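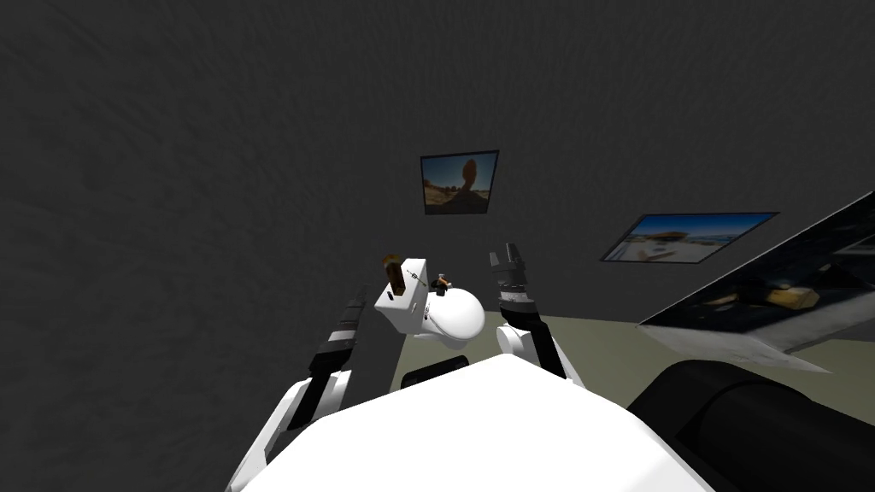
Tetolness Home Robotics Group / Simulation Bench

Notebook, Monday, started a little after lunch

I want to get this down while it is still fresh, and also because whoever has the bench tomorrow will otherwise lose the same morning I did. Short version: the two-arm bathroom run froze again with both arms up, the stop did not latch the way it should, and I think I finally have an idea why. Long version follows, sorry, get a coffee.

The setup is the one we have all been using in Pratudton. Same room, dark gray walls, the desert rock print and the beach print, toilet in the corner. The robot is supposed to start with both grippers raised and open, bring the left one in toward the tank, and keep the right one clear until the left is done. I had changed nothing except the controller build, from the old one to the Niazi branch everybody has been so keen on (me included, I was the one who kept asking for it).

First few runs were lovely. I got cocky and queued 150 of them and went off to answer mail. When I came back the queue had stalled at run 30, and the log was full of the same line over and over, left arm waiting for right arm, right arm waiting for left arm. Two very polite people at a door. Fine, a deadlock, we have seen those before. The part that bothers me is what happened when I hit stop. The status went to "stopped" and the joint targets kept updating for 4 seconds afterward. In simulation that costs us nothing. On the real machine those are long seconds with somebody's hands nearby, and I would like us all to treat it that way.

I ran it again with the wrist view up, mostly to convince myself that the fingers had not closed on something and confused the grasp check.

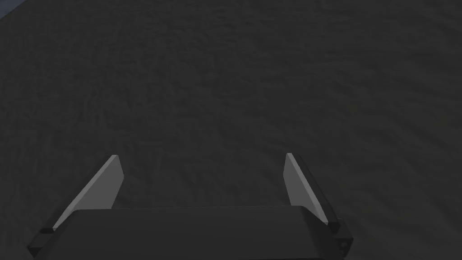 FAULT TRACING

Nothing between the fingers, spread wide, just the dark surface past them. So the grasp check had no business reporting contact, and yet the log has a contact flag going true on the left gripper in that very run. I spent longer than I care to write down looking at finger geometry, because I was sure one of the pads had a bad collision shape left over from the spring cleanup. It doesn't. I opened both and they match the old ones point for point.

What I found instead, after a sandwich and a walk around the building, is that the contact flag is never cleared at reset. It carries over from the previous run. If the previous run ended with the left gripper touching the tank, the next one begins with the left arm believing it is already there, so it holds and waits for the right arm to confirm, and the right arm is holding because the left has not reported moving. That explains the deadlock nicely, and it also explains why the first run after a fresh launch is always good.

The stop problem is separate, I'm fairly sure. Stop goes to the planner, and the planner passes it along when it gets around to it. In the old build it went straight to the joint controller. I made a little test that calls stop at random moments and measures how long the targets keep changing. With the old build I could not get a late update at all. With Niazi I got one in more than 60 tries before I quit counting and went home for the cat's dinner, then came back.

I also tried our Flosard logger, hoping for better time stamps, but it writes at the planner rate so it can't see the gap we care about. Leave it off for this.

One more run this evening with the flag cleared by hand at reset, and stop still going through the planner. 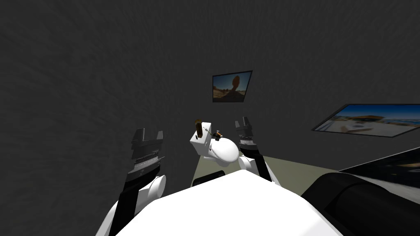 To do before anyone runs this on hardware

1. Clear both contact flags at reset, left and right. I only patched the left one by hand, so please don't copy my patch as is.

2. Send stop to the joint controller first and let the planner hear about it second. Until that is in, the Niazi branch stays in simulation. I have put a note on the real arm's key box.

3. Keep the random stop test and add it to the nightly set. It's ugly but it works.

4. Add a timeout for the two-arm wait so that a stalled queue gives up and says so.

5. Rerun the full queue from a fresh launch, then again without relaunching, and compare. I'll start that in the morning if the bench is free.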